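How to request wheelchair assistance for a flight

Airlines can meet you at the check-in desk with a wheelchair and take you to the gate, or all the way to your seat. The service is usually free, but you have to ask for it.

1. Pick the level of help you need

Airlines sort requests by how far you can walk. If you can manage stairs but not long distances, say so. If you can't climb stairs, the airline may need to arrange a lift or a jet bridge. If you need help getting into your seat, the staff will bring a narrow aisle chair.

2. Add the request to your booking

Look for "special assistance" under your reservation. If you booked through an agency, call the airline yourself and check that the request came through. Try to do this at least 2 days before you fly. On the Trarnus trip last November, my agency never passed mine on.

3. Measure your own chair

Write down the height, width and weight, and the battery type if it has one. Small cargo doors are the usual problem. My chair is 90 cm high and folds to less – the airline wanted both numbers.

4. Put loose parts in one place

The night before, take off cushions, side guards and anything else that unclips. Carry these into the cabin with you if you can.

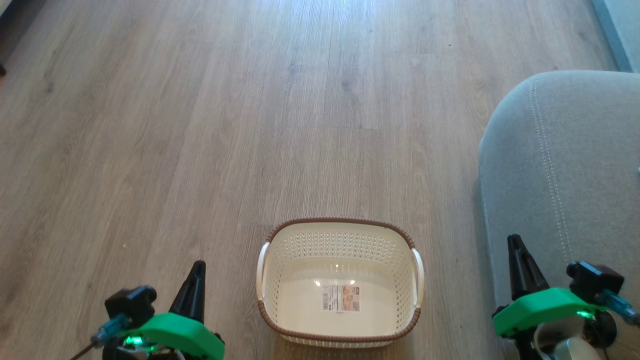

5. Get to the airport early

Allow an extra 80 minutes on top of the normal check-in time if you are changing to an aisle chair. Ask for a gate tag for your own chair and keep the stub.

6. Remind the crew before landing

Tell a flight attendant that you have a chair in the hold and ask where it will be returned. Check it over before you leave the airport, and report any damage at the baggage desk.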